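About Us

Hello, and thanks for wandering over to this page. Most people come here looking for the opening hours (they're at the bottom, I promise), but if you've got a cup of tea on the go then stay a bit and I'll tell you how the shop came about.

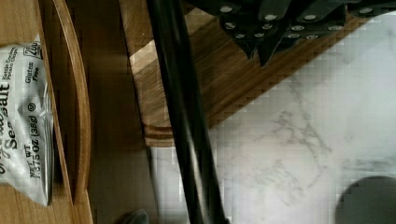
I started Grumville Books in my front room, with a folding table and far too many paperbacks. I'd been doing the accounts for a flooring company in Cornton for years and it was fine, it paid the bills, but I spent every lunch hour in charity shops and my hallway had got to the point where you had to turn sideways to reach the stairs. One January I sat down and catalogued the lot, mainly to prove to my family that it wasn't as bad as they thought. It came to 2,684 books. It was worse than they thought!

So I took a pitch at Cornton market on Thursdays and sold what I could bear to part with. Old crime novels went first, then the gardening books, then anything with a ship on the cover. I loved it -- even the mornings when the wind came straight across the car park and took the awning with it. People would stop and tell me about a book they'd had as a child, something with a green cover and a fox, and could I find it? Sometimes I could. That's still my favourite part of the job, and we now keep a proper notebook behind the till for these requests. If you've been half-remembering a book for years, please come and tell us. The vaguer the better.

The shop itself came later, when the old wool shop on Lyons Street was up for rent. It had orange carpet, a back room nobody had opened in ages and a bell on the door that I refused to let the landlord take away. We pulled up the carpet and found lovely old tiles in the front half and plain concrete in the back half, so the children's section has a big rug. You'd never guess. The crime shelves are where the wool used to be, and I still get the odd person coming in for a ball of double knit.

There are 4 of us now, counting me. We all do a bit of everything, though I'm banned from the window display after what happened with the fairy lights. We sell second-hand books mostly, with a small shelf of new ones by local writers, plus maps, sheet music and a box of postcards that people can spend a frightening amount of time in. We buy books as well. Bring in up to 200 at a time if you like, but do ring first if it's a big load, as there's only so much floor. We can't take encyclopaedias, I'm afraid, or magazines, or anything that has lived in a damp garage. I know it's sad. I've had to say no to my own aunt.

We also have a little sister shop, if you can call it a shop, in Fondville. It's one long wall of shelves inside the garden centre, next to the bird feeders, and it runs on an honesty box. We fill it up every couple of weeks. Cookery and nature books do very well there and science fiction doesn't sell at all, so if you're after science fiction come to Grumville, where there's a whole bay and a rather good chair.

Reading group is on Thursday evenings upstairs, once a month. It's free and there's no need to have finished the book -- plenty of us haven't. We take turns choosing, so you might get a Victorian doorstop one month and a thriller the next. The stairs are steep, so if they're a problem let us know and we'll meet downstairs among the atlases instead. We've done it lots of times and it's warmer down there anyway.

Right, the opening hours. We're open from 9 in the morning until half past five, Monday to Saturday, and closed on Sundays and bank holidays. Dogs are welcome and there's a water bowl by the door. Parking is free behind the church, and the bus from Cornton stops right opposite. Do come and say hello!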